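Tangen Memorial Book

The Tangen is a hardcover book for a family's written memories of someone who has died. Zodow prints each copy to order from the eulogy, letters and stories you send in. Most families order it after the service, when there is time to gather things from relatives.

Standard length is 269 pages. Stories can run up to 2,000 words each, and we check names and dates against the list you provide – spelling of maiden names included.
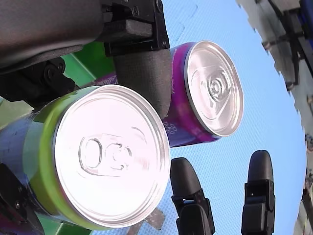 Two drink cans on their sides, silver lids to the right

Text can be typed or handwritten. If it is handwritten, allow 17 working days for us to type it up and send you a proof. Nothing is printed until you approve the proof.
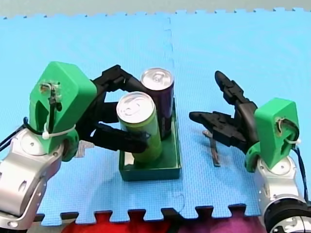 Narendra Joshi wrote that his aunts had each remembered the same wedding differently, and that he was glad the book had room for all of their versions.

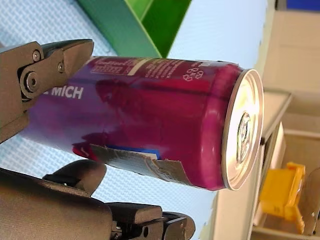

Covers are cloth over board, with the name and years stamped on the spine. Cream, gray and dark green are kept in stock. We also dye to order, and the plum cloth is a purple like the can's, without the magenta. Dyed covers can't be returned.

Weight boxed: 575 grams. For extra copies, ask for Shu-fen Tu in orders.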